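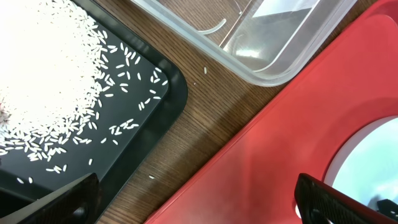 Oksana Melnychuk has been clearing tables for most of her working life. She started in the canteen at Lamont when she was a student, and she now runs the lunch room at Sedside, where almost 200 people eat between noon and two. I asked her how she gets through it.

"Rice is the worst of it," she said. "Soup you wipe up. Bread you pick up. Rice goes under things, and if you put a wet cloth on it you just smear it."

Her rule is to leave the cloth alone until the rice has been gathered. She likes a dark tray under the rice for that, so the loose grains show up. Dry grains get pushed into a heap with the side of the hand or a stiff card, and the heap goes into a container. Cooked rice she leaves for a few minutes, until it stops sticking. Then the table gets its wipe, along the grain if it is wood.

I asked about the order of the rest.

"Trash first. Always the trash," she said. "People want to start with the plates because they are big and it looks like progress. Then you have a stack of plates with a tissue in the middle of it."
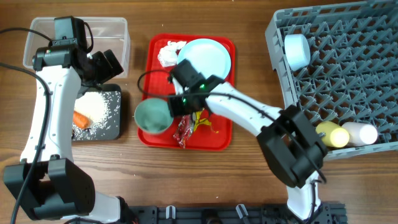 By trash she means peels, used tissues and candy wrappers. Peels go in the food bin and wrappers in the other one. She checks inside every bowl before she lifts it, and she doesn't stack anything that still has food in it.

Valentyna Prokopenko, who trained under her and now has her own lunch room at Clondlow, does it another way. She empties the bowls first. "Oksana and I have argued over this since April," she told me. "If a bowl is full, it can spill while you are busy with wrappers. A wrapper can't spill." Oksana's answer was that a bowl will sit still if you don't bump it. 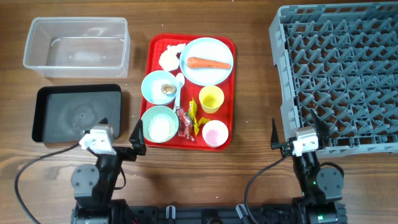

Both of them use trays, and both want a rim. Oksana prefers one large tray in the middle of the table to several small ones, and she wants the dish rack close by so dishes don't have to travel. Small cups are what she watches for. On a red tray with a plate, two light blue bowls and a couple of little cups sharing the space, she would take the cups off before touching the plate. The spoon comes next, and a carrot left on the plate can stay there until the plate is scraped. "A cup tips if you look at it," she said. "A plate will wait for you."

She keeps clear containers for dry food that can be used again and throws out anything that has been on someone's plate. Valentyna agrees with that part.

I asked what she would tell a person who only has one kitchen table to deal with. She thought it over and said to use fewer dishes - then said that was no help, and to put the rack out before dinner.

11 Jun 2009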